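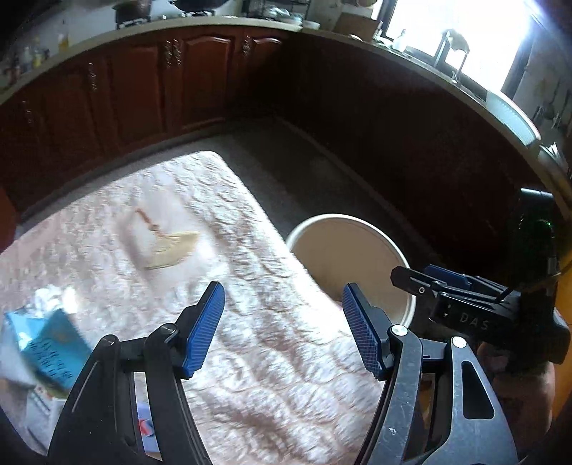 Department of Textiles and Home Studies — Prulwood College

TX 92: Quilted and Padded Cloth
Handout for week two, Inès Hervieu

Hi all! A few of you asked for my notes from last time because I talk too fast (fair), so I've typed them up and filled in the bits I skipped when we ran out of time.

What makes it a quilt

I use the word loosely at home and strictly in class. For this course a quilted cloth has a top, a filling and a back, and stitching that goes through all of them. If the stitching only goes through the top, I call it embroidery, and if there's no filling I call it lined. Some cloths look quilted and have no filling at all — the pucker comes from the weave, or from threads that shrank in the wash. Seersucker does this, and so does matelassé, which is woven to look padded. Loukia Margaritis brought in a bedspread last year that fooled half the room, me included, until we picked open a corner.

Why the little hills show up

Every line of stitching pulls the layers down flat, and the filling has to go somewhere, so it pushes up in between. Close lines give you small, firm bumps. Lines set far apart give you big soft ones that sag after a few washes. Filling matters too: wool springs back, cotton goes flatter and takes a lovely crinkle, and polyester stays puffy for years but hates a hot iron. Please don't iron your samples from the top! Lay them face down on a thick towel and use steam.

On tables

People are always surprised that I like quilted cloths for tables. They soften the noise of plates, they save a nice tabletop from scratches, and they don't slide around much. The trouble is crumbs, and wine glasses if the bumps are tall. I measured a pile of old cloths for my own project and the ones that got used the most were the flattest. My aunt's had 69 rows of stitching, all by hand, and she still put a plastic sheet over it for company.

For corners, you can go square or rounded. Rounded is easier to bind, so start there. Trace a dinner plate, cut through all the layers together, and use bias binding so it bends without puckering.

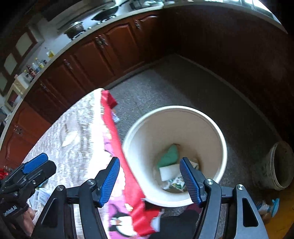 For next time

Read the Slanina chapter in the course pack, the one on bed covers, and skip the part on dyes. Bring a 50 cm square of plain cotton, the same again for the back, and whatever batting you like. Oldřich Zelenák will be with us for the second hour to show hand stitches, and he has far more patience than I do. We're in room 2221, with the big cutting tables. Bring your own thimble if you have one — the shared ones are all too large for me and probably for you.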